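How do you buy a robot?
For kids, by Yoshinori Murakami

Say your school wants a robot helper. Something to pack boxes. Where do you start?

Not at the shop! Start with a list.

First, the job. What does it have to pick up? Soft stuff like yarn is tricky. Squishy, no handle, changes shape. Hard blocks are way easier. Write down the hardest thing on your list and plan for that one.

Next, the money. The price tag is only part of it. You also need

spare finger pads (they wear out)
a table or stand
someone to fix it
time to learn how it works

Grown-ups call this a budget. It's just a plan for your money, so you dont run out halfway.

Pretend you have 100 tokens. The Lulance gripper costs most of them. The Brikgate one is cheaper but the pads need changing alot. Which is better? Depends how long you'll keep it! Add up the pads too.
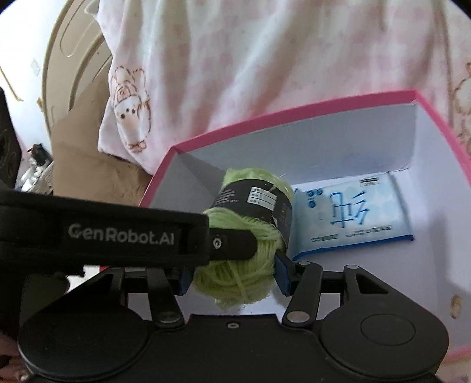 Then try before you buy. Ask for a test with your own things, the real ones. Tatsuya Ikeda plans equipment for a packing room and he does nine tries with each item. If it drops 3 or more he keeps looking.

Last bit, save some tokens. Something always breaks.

Your turn: pick 2 things from your desk. Which would be harder for a robot to hold? Why?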